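End of year, what did yours look like?

Started by stavo_finn

So its December and I'm doing the usual looking back. Handed in my dissertation, left Ukton, moved home for 3 months, then got the job at Rieger. First proper payslip! Also lost my gran. Hard to put those in one list. What was your year?
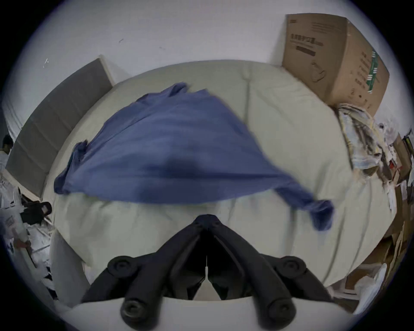

Last edited by stavo_finn on 2018-05-21

Edit: still reading this, keep them coming even though its ancient now.

pebblewick
Mine was small. Passed my driving test, fourth go. Got sacked from the café, cried, got a better café.

mrs_oddsocks
Can I be the grump. I don't like these lists. Makes me feel I had a wasted year when I was just, you know, getting up and going to work 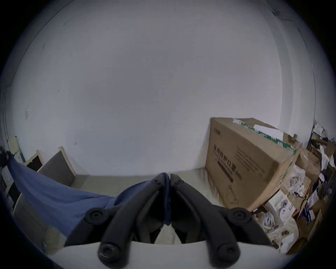 and there's nothing wrong with that. Paid the rent. Rang my mum. Why does it need a highlight.

stavo_finn
Fair, but I wasnt saying it has to be big. Payslip was hardly big, tax took a chunk.
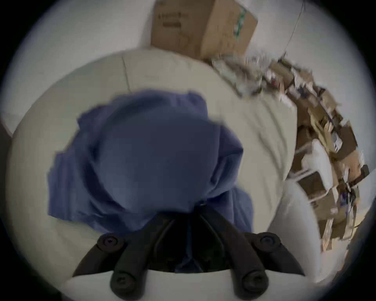
pebblewick
Kind of with oddsocks tbh. Best bit of my year was a week in Stavotum doing nothing, no photos, 14 pages of a book read in total. A crumpled blue cloth on a cushion is about how I felt by then, all folds and no shape. Came home and slept.

mrs_oddsocks
See now that I'd read a list of.

lowtide
Disagree with both of you. I write mine down every year or I forget the lot. Roughly 200 lines this time, mostly dull. Do it.
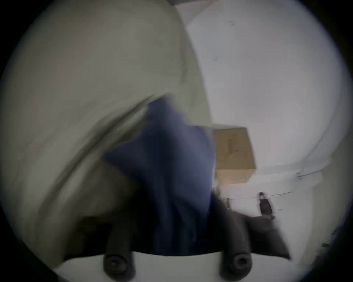

Ingeborg Wegener

Signing with my real name, I'm old. Retired from Stevico after 30 years this spring. Thought I'd be lost. Was, for a bit. Then took up swimming, badly. Finn, sorry about your gran. Put her in the list anyway, top of it.

stavo_finn
Thanks Ingeborg. Have done.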